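Category: Company News / Robotics

Ordale company Ridside opens a study on household and shop-floor chores for machines

ORDALE, July. Ridside, a company that develops software for service robots, announced today the start of Cropper, a project to find out which simple chores a machine can already do in a home or in a small shop, and which chores it still cannot do. The partner of the project is Clislow, a chain of household goods stores with 9 locations in the region.

The project will run for 2 years. In this time Ridside wants to collect 3,000 recorded chores made by human hands. The list of chores was prepared together with store employees and with families who answered a questionnaire in the spring. It includes folding towels, clearing a desk, putting cups back in a cabinet, filling a shelf and sorting returned items.

For the recordings, a person holds one gripper in each hand and works with them in place of the fingers. The software learns from the movement of the grippers.

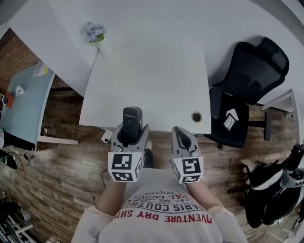 By the Ridside Press Office

Each gripper carries a white cube with black-and-white markers, and a mobile phone stands in a cradle in the left one. The people who make the recordings work among ordinary desks and office chairs, because Ridside wishes to have material from normal rooms as well as from the laboratory.

The company asks the public to keep modest expectations. In the first tests at Ordale, the robot could put a cup on a shelf when the shelf was half empty. When the shelf was full, it often stopped and waited for help. Towels are more difficult, and a fitted sheet was not possible at all. A store employee does such work faster and also notices a broken item at once.

"We are often asked if the machine can clean the kitchen this year," the company stated. "Our answer is no. It can do some parts of some chores, and we would like to say clearly which parts."

Clislow will give the project a stockroom in 2 of its stores, where the robot will try shelf work after closing time. The chain confirmed that no working hours of employees will be reduced during the tests.

Ridside will publish the results for each chore separately, including the attempts which failed. The first results are expected after the winter season. Stores and households which want to suggest a chore for the list may write to the Cropper project office in Ordale.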